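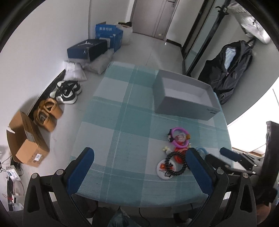

水色系チェックのマットと、小さなおもちゃ

2026年8月15日 文:テキスタイル基礎ゼミ 2年

チェック柄を自分で織ってみた(夏の個人課題レポート)

チェック柄って、好きな人も嫌いな人もあんまりいないと思うんです。シャツにもテーブルクロスにも敷物にもあって、ありすぎて見ていない。わたしも4月のゼミで「身近な柄をひとつ選んで調べなさい」と言われるまで、ギンガムとタータンの違いをちゃんと説明できませんでした(いまはできます!たぶん)。

すごくざっくり言うと、ギンガムは白ともう一色を同じ幅で交互に並べたもので、タータンは幅の違う縞をたてとよこで同じ順番に並べたもの。どちらも、たて糸とよこ糸の色が違うところに中間の色が生まれます。青と白しか使っていないのに、布の上には水色もいる。先生のRoswitha Riegerさんに「三色目は目が作っているのよ」と言われて、家に帰ってから自分のシャツを虫めがねで見ました。ほんとに青と白の点々でした。

で、調べるだけじゃつまらないので織ることに。ゼミ室のDalgleishという卓上織り機を借りて、幅40センチ、たて糸164本で設計しました。糸はStivtonの手芸店で買った綿の中細、色は紺と生成りと若草です。たて糸の長さは180センチにしたんですが、これが最初の失敗でした。織り始めと織り終わりに使えない部分が出るのを甘く見ていて、予定していたランチョンマット四枚が三枚になりました。ちゃんと教科書に書いてあったのに……。
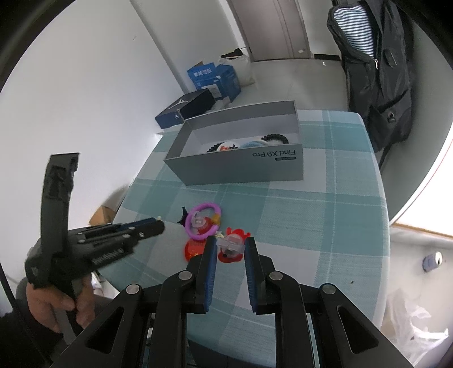 いちばん苦労したのは、よこ糸の打ち込みです。正方形のつもりで織っているのに、強く打つ日はマス目がつぶれて、疲れている日は縦長になる。一枚目を机に広げたら上と下でマスの形がぜんぜん違っていて、ゼミのみんなにけっこう笑われました。二枚目からは厚紙を一マスの大きさに切って、縞が終わるごとに当てて確かめるようにしました。地味だけど効果は大きかったです。織るのにかかったのは全部で15日、そのうち二日はたて糸が切れて、ほぼ結んでいただけでした。

色については、若草を細く一本入れたのが正解だったと思います。紺と生成りだけだとどうしても制服っぽい。若草と紺が交わるところは、糸の状態では想像できなかった沈んだ青緑になって、個人的にはそこがいちばん好きです。逆に生成りと若草のところはぼんやりしてしまい、離れて見るとほとんど消えます。先に紙に塗って試したときはもっとはっきり見えたので、絵の具の混色と糸の混色は別ものと考えたほうがよさそうです。

あと、水通しをしたら思ったより縮みました。縦のほうがよく縮んだので、せっかく正方形にしたマスがまたちょっと横長に。次は縮む分を見込んで、ゆるめに打つつもりです。後期はFlevenの毛糸で、もっと縞の幅が複雑なマフラーに挑戦します。配色案はもうノートに描いてあるので、見たい人はゼミ室で声をかけてください。

お問い合わせ:Drirotham テキスタイル基礎ゼミ | © 2026 | ページの先頭へ戻る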